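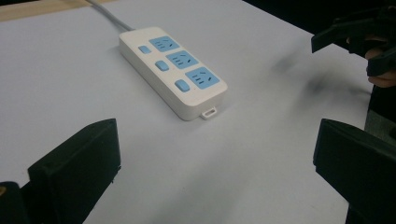
Home Products Desk & Office Cable Care Support Contact

Omberg 3 Power Strip, White and Blue

The Omberg 3 is a desk power strip with three outlets and a button for each one. The housing is white with rounded edges. The outlet panels and the buttons are light blue, and the cord is gray. It is made for Tutard and sold through our Filtthorpe store and by mail.

Each panel takes a two-pin plug on one side and a three-pin plug with angled blades on the other. The button beside a panel switches that panel only, so a lamp can be turned off while a laptop stays on charge. There is no master switch. To cut power to the whole strip, pull the plug from the wall.

The buttons are on the long side of the housing. Most people set the strip with that side facing them. If you keep it behind a monitor, check that you can still reach over to the buttons.

A small white loop sticks out of the end opposite the cord. The loop will go over a small hook or a flat-head screw under a desk. Hang the strip with the cord leading down and leave some slack before the wall plug. The loop is meant to carry the strip and its own cord. Do not hang adapters or other cables from it.

Cord length: 2 meters
Outlets: three, individually switched
Colors: white housing, light blue panels and buttons
Use: indoors, dry rooms only

Large adapters fit best in the panels at either end. A wide one in the middle panel may cover part of the next.

Check the rating label underneath before plugging in anything that heats, such as a kettle or a fan heater. Do not plug one strip into another. Do not run the cord under a rug.

To clean, unplug the strip and wipe it with a dry cloth. Marks on the white housing usually come off with a slightly damp cloth, but keep it away from the slots. Let the housing dry fully before you plug it back in.

Orders for offices and schools are packed in cartons of 10. For 100 or more, write to Fitriani Hutapea in trade sales and allow around two weeks. The next shipment reaches the store Fri 22 August.

Comments

theodorak_p
Bought two in June for the sewing room. The separate buttons are handy for the iron... no, for the lamp, the iron goes in the wall. Cord could be longer.

M. Theodorakopoulos
Does it come in all white? The blue is fine but my desk is green.

Tutard Support
White and blue is the only version at the moment.

deskbound
Hung mine by the loop on the side of a bookcase. The buttons face out and I can reach them from the chair. Would buy again.

Back to Desk & Office Next product Top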